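Checking a table-clearing task in sim before you let it near the real arm

Updated 2019-09-08

Quick version of the house rules we use at Temidcombe. Xiuying Dai wrote the long one, ask her if you want it. Covers cutlery and blunt things only - sharp knives have their own sheet.

Before you start

Load the Vieira table file, not the old Zonville one. Check the units. Metres in the scene, millimetres in the gripper file, and yes people still get this wrong. Set the grip force limit to 5 N. Speed cap at 80 mm per second for anything within reach of the table top.

Steps

1. Open the gripper fully before coming down. Never open on the way.
2. Stop above the item and look through the wrist view. Both fingers should be in sight, item somewhere in the gap. If you can't see a fingertip, back off and come in again.
3. Decide which end you're taking. Knives go by the handle, every time, even a blunt table knife. If the blade end is nearer, move the arm round. Don't grab the blade and fix it later.
4. Check clearance to any tray or box. Rims count as obstacles. So do things inside the tray.
5. Close slowly. Stop at first contact, then wait, then finish the grip.
6. Lift straight up, pause, then travel. No sideways moves while the item is touching teh table.

Passing the check

500 runs with the item at random angles. Any finger hitting the table is a fail for the whole batch, start over. Drops are logged but don't fail it on their own. Our last batch got to 369 before a finger touched - so back to zero, annoying but thats the rule.

Save the log under Fidel with your initials and the scene version. Logs with no version get binned.

Shadows in the render can look blocky. Leave the light settings alone, changing them half way makes the runs useless for comparing.

Step 3, blade end nearer the gripper - go round to the handle 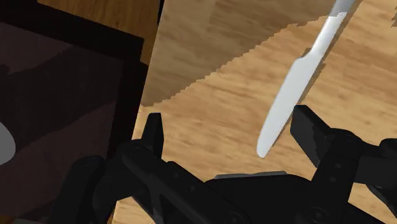

Table knife between the open fingers, tray on the left. Simulated wrist view.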